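# The board on the table

Peg boards have a longer history in training than most of the people who use them suppose. Long before a trainee is handed a live component, somebody sets a flat panel on a table, lays out parts beside it and asks for each part to be put where it belongs. The exercise is plain to look at and hard to do well, and it has survived every change of fashion in the workshop for that reason.

At Irnance, where assembly boards are prepared for teaching and for trials of handling skill, the present pattern is known as the Clotaline. It is a white panel, longer than it is wide, and it is normally laid with its long side running away from the person at the table. The parts are coloured blue. Earlier patterns were made in a single pale grey throughout, and the change was brought in after a review in April, when instructors reported that parts left on the panel were too easily overlooked at the end of a session.

The layout was settled with some care. Pegs are spaced unevenly, so that a habit learned at one position is of little help at the next. Cut-out holes and slots are set among raised plates, and the hand must clear one feature in order to reach another. The design office at Irnance went through 3 complete layouts before the spacing was approved, and the second was withdrawn when it was found that left-handed users were being asked to reach across standing pegs for nearly every task.

Of all the tasks, those involving a ring are the most often repeated. A ring must be picked up, turned to the right angle and brought to its place without disturbing whatever stands beside it. An upright part gives less trouble to grasp and more trouble to set down, for a slight lean at the top becomes a considerable error at the foot. Instructors are asked to let a learner try both before offering any correction.
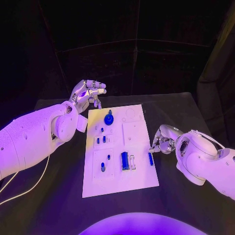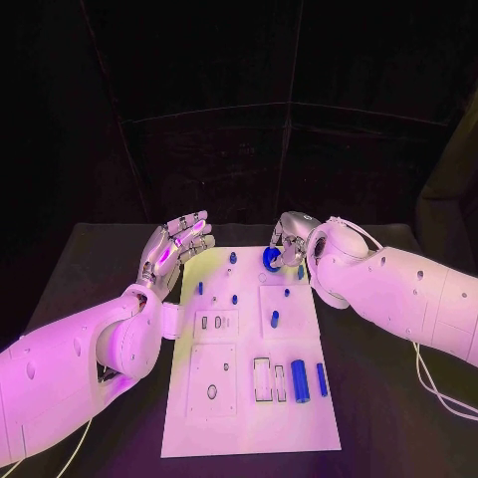
*Words: Bello Onyeka*
*November 11, 2021*

The table itself receives less attention than it should. A dark, even surface is specified for all sessions, and the panel is to lie flat upon it. Boards that rock, even slightly, produce results that cannot be compared with anything. The Zisden report on bench practice, which Irnance adopted as its working guide, devotes a full chapter to the surface beneath the work and only a few pages to the work itself. Readers who find this excessive are invited to attempt a close fit on a board with a folded card under one corner.

Lighting is treated in the same guide. Standard sessions are held under plain white light, and a proportion are repeated under strong colour. Under purple or magenta a white panel takes on the colour of the lamp, the edge of a cut-out hole becomes harder to judge, and a blue part no longer stands out as it does by daylight. Those who depend chiefly on colour to find a part are slowed considerably. Those who have learned the shape of the layout are slowed rather less. The guide makes no recommendation as to which light should come first, and practice varies between sites.

Care of the boards is straightforward. Panels are wiped with a soft, barely damp cloth and dried at once. Parts are washed separately and returned to a shallow tray, rings at one end and upright pieces at the other. Holes should be cleared with a dry brush. Solvents are not permitted on any part of the Clotaline, and a panel which has been scored near a hole is to be taken out of use, even where the mark seems trifling.

Wear is recorded on a card kept with each board. The current life of a panel is put at 3000 placements, after which the holes are gauged and the panel is either passed for further service or withdrawn. At the last inspection 78 boards were gauged in this way. Pegs tend to fail before panels do, and a small stock of spares is held at the Hashemi store, from which sites may draw on written request.

A revised layout is now under discussion. It would keep the same panel and the same blue parts, but would bring two of the slots closer together and move the upper pegs further apart. Comments from instructors have been divided, chiefly on the question of the slots, and trial panels will be issued to sites that have asked for them.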